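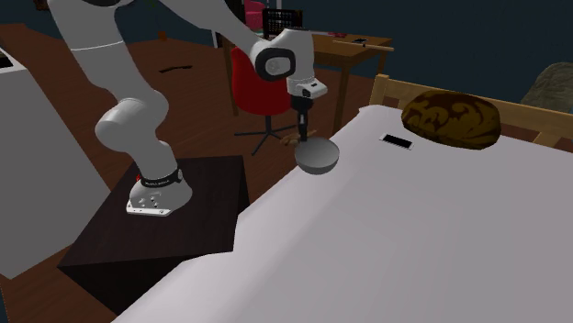

I'd been bugging Hildegard Rieger for an interview since July, and when she finally said yes she gave me one condition: I had to read her rulebook first. All of it! It's 20 pages, it lives in a shared folder at Stedia, and it covers how her team sets up, runs and signs off household tasks in simulation before any arm goes near a real bedroom.

"People think sim is where you get to be sloppy," she told me, pouring tea for both of us. "You can't hurt anyone, you can't break a bowl, so who cares? I care. Whatever you let slide in there, you'll let slide later with a person standing next to the thing."

So what's in the rulebook? The part everybody argues about is rule 8, on clutter. Each bedroom task has to keep at least one item in reach that the arm has no business touching. In the snack task (food goes in the bowl, the bowl is on the bed) that's a phone, lying on the mattress. If the gripper so much as brushes it, the run is a fail, even with the food sitting nicely in the bowl.

I said that sounded harsh. She laughed at me.

"It's your phone! You'd want it to be harsh."

Her colleague Cornel Tănase had wandered in by then, and he wanted to talk about letting go. He wrote that section, and he's clearly proud of it. The arm has to bring the item over the opening, stop, and only then open its fingers. No tossing, no dropping on the move. "We had 267 runs in one batch that a script called successes," he said. "Then we went back and watched them, and some of those I wouldn't have wanted in my kitchen." They threw out the whole batch. Hildegard still looks a bit pained about it.

They also don't let the script have the last word anymore. A person watches the moment over the bowl from a second viewpoint, on the other side of the arm, and has to write down pass or fail before seeing the score. I tried it myself for a while and got surprisingly into it, leaning toward the screen like I was watching a ballgame.
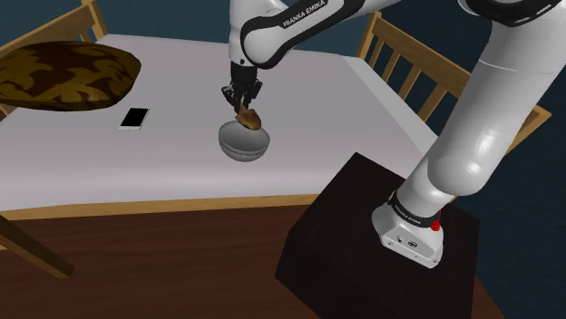 Where the rules came from

I figured they'd borrowed it all from some big official standard, but no. The first draft was one page, written by Olga Sepúlveda on the train back from Plumville after a customer asked what "it works" meant and she didn't have an answer she liked. "I had a list of things that annoyed me," she said when I got her on the phone. "I just turned each one into a sentence with 'must' in it."

Would she change anything now? She'd like softer bedding in the task set, for one, with blankets and wrinkles. And she wants the rule on naming files gone. "That's Cornel's. Please print that."

Cornel says the file rule stays.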